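Wenley Keyring Set
README

Maintainer: Elsa Tuominen
Labels and checking: Merja Valtonen
Last revised: November

Summary

The Wenley Keyring Set covers small linked metal objects: key rings, short chains, tags and charms. It contains 300 items, each with a written record. The set was built for work on sorting and naming small hardware that changes shape when it is picked up.

Contents

items.csv holds one row per item.
parts.csv holds one row per part, joined to items.csv on item_id.
notes.txt lists corrections made after the first release.

Fields in parts.csv

item_id: integer
part_type: ring, chain, tag, charm, other
color: plain color word, lower case
finish: opaque, translucent, metal, unknown
order: position from the top when the item hangs freely

Labeling rules

A ring joined to another ring is recorded as a separate part. A charm that cannot be identified gets part_type "charm" and no further name. Printed text on tags is not transcribed. If an item can hang from either end, the end nearer the tag is treated as the top.

Each record was labeled in 2 passes. Disagreements on color were settled by Valtonen and logged in notes.txt. Most of them concerned pale greens, which one pass had entered as white.

Known problems

The order field is unreliable for items with branching chains. Items from the Domex batch have no finish values. Tangled items were left out of the first release and have not been added.

Hanging items

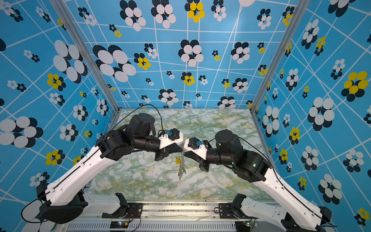 2 min read

A chain of keyrings held near its top, with a small yellow tag in the upper part and a pale green translucent charm at the lower end. The tag is entered as yellow with finish "unknown", the charm as green with finish "translucent". The order value of the tag is lower than that of the charm.

Changes

Split "pendant" into tag and charm. Removed duplicate rows from parts.csv. Renamed the column "hue" to "color".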